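# Let them practice on straws

The robotics club at Morgate meets on Thursday in the room at the top of the stairs. I have helped there for 11 weeks, and for most of that time the students have been collecting demonstrations by hand. They hold a gripper, do a small task, and the recording goes toward training an arm that sits in the next building. The task this term is drinking straws.

Several parents have asked me why. It is a fair question. The regional competition in Wimden uses blocks, and the teams that place well spend the whole spring on blocks. A student who practices straws in April will not be faster at blocks in May. I think the club should keep doing it anyway.

Blocks are easy to grip. They have flat sides and they don't bend. A student can get a good score with sloppy habits, and the arm trained on that student's work picks up the same habits. Straws are thin, they tip over, and they sit in glasses that can be knocked. To get a clean demonstration you have to slow down and line up the jaws before you close them. Most of what goes wrong in our recordings goes wrong in that last inch.
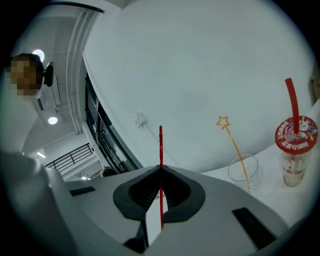 *A red straw at the jaws of the hand-held gripper, with a glass and a bubble-tea cup on the table to the right.*

Osvaldo Marchetti, who runs the Wimden side of the league, disagrees with me. His view is that students join a club to compete and should be given the best chance at it. He points out that our team, Koo, finished behind Kotari last year and that Kotari trained on nothing but the contest set. I don't dispute the result. I would only say that a league with one object in it is going to produce people who know one object.

There is also the matter of the work being dull. The club's goal for the term is 3,000 demonstrations. That is a lot of straws. Two students quit over it, and I understand why. But dull work done carefully is most of what the field is, and a high school student is old enough to find out whether she can stand it. Vittoria Messina threw out 3 sessions of her own recordings because the approach angle drifted. No contest judge would have asked her to.

I would like the league to add one thin, awkward object to next year's event. It could be a straw, a pencil or a paintbrush. Until then we will bring our blocks to Wimden and take whatever place we get.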